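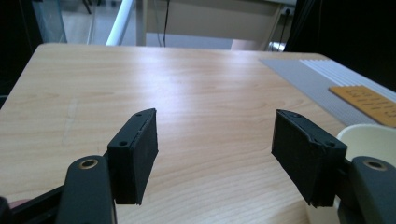
Can we please settle the table rule before anything else, came the shout from the Skavent end before I'd even got the agenda up. So we did, and the rest of these minutes are in the order we talked rather than the order I'd planned (sorry, my fault for putting it at item four!).

Codalholm working group on hand-held grippers, October meeting, started 2 pm. Last month's minutes agreed, with one spelling put right.

1. Clearing the table
Agreed: only what the task sheet lists goes on the table. I asked whether old marks in the surface matter and we went back and forth on it for ages. In the end we said no, leave them, but write them in the log.

2. Checks on the grippers
Finger pads get looked at before each session and swapped when the edge starts to go. Skavent want a fixed limit of 200 grasps. Prindton thought that was wasteful, and I must say I'm with Prindton. Left open, and I'll bring some pad records next time.

3. Handling crockery
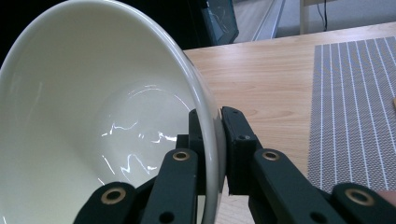

Surely the rule should say how high you're allowed to lift it, Prindton said, and leave the grip to the operator. I liked that, it's short and people will read it! Skavent would sooner have both, the height and where the fingers go on the rim. We agreed to try a wording with both in it and see if it fits on one page. Glazed bowls stay in the draft, glass comes out for now.

4. Going through the recordings
Singhal had gone through 793 recordings against the draft. Of those, 207 broke at least one rule, mostly the one about starting with both grippers in view. That's a lot more than I'd guessed. We think the wording is muddled, so I'm rewriting it (it'll be two sentences, I promise).

5. Cables and floor
Cables to run down and away from the operator's feet. Tape marks on the floor are not to be moved without a note in the log. No arguments, which made a nice change.
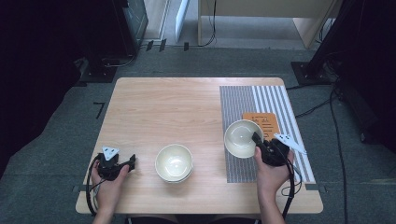 Work with the bowls, one held in the right gripper, the left gripper open.

6. Any other business
Room booking for next month is still up in the air. Skavent will send round the pad supplier's price list. I'm to number the pages of the draft properly this time.

Closed at 3.40 pm.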